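The Flask Drawer: A Gallery

Every office has a cupboard where drinking vessels go when their owners change jobs. Ours is on the second floor of the Wolen building, between the stationery and the fuse box, and in July it stopped closing. Meifang Xiao leaned on the door, the door leaned back, and a decision was taken to empty the thing so that people could claim their property with dignity.

There was a good deal of property and very little dignity. We had a travel mug with a whistle in the lid, a jug from the Jimell leaving do, and a Thermos-shaped object that had been sealed for so long that Haoran Hou asked us to put it down slowly. Most of these went home within a day or two. The rest went to the charity shop, apart from the sealed one, which went in the bin outside with a minimum of ceremony.

The black ones are what caused the trouble. It seems that if you work in an office for long enough, you will be given a black flask by somebody who doesn't know what you like. Three people were certain that the same one was theirs, and all of them described it as "the plain black one", so Noemi Lo Presti suggested we look a bit harder at what plain meant.
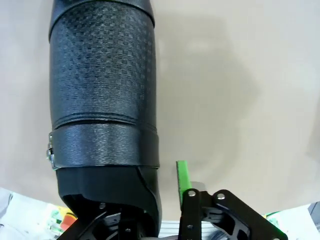

Black on black, with a grid of tiny raised diamonds and squares, and a small silver buckle on the band.

Not very plain, then. Cuiping Cao withdrew her claim on the spot, as hers had no buckle and she would have remembered a buckle. Qiuyue Tang held out a little longer on the grounds that she had never looked at the lower part of her flask, but she found her own in the boot of her car that evening, under a picnic rug.

I have grown rather fond of the pattern. It reminds me of the steering wheel covers my uncle used to buy, and of the sort of wallet that comes free with a subscription. The buckle I can't account for. Noemi thinks it is there to look smart in meetings. Haoran thinks somebody in a design department had 200 small buckles left over from a range of dog collars and a boss who disliked waste.

If this is yours, come and see Meifang at the front desk and tell her something about it that isn't in the caption. "It's black" will not do. Neither will "it holds tea", which has been tried.

Unclaimed items from the Yu floor are being kept in a separate box, and they have their own page. Please don't put them back in our cupboard. The door shuts now - just - and we would like to enjoy that for a while.

Page last updated December 16, 2020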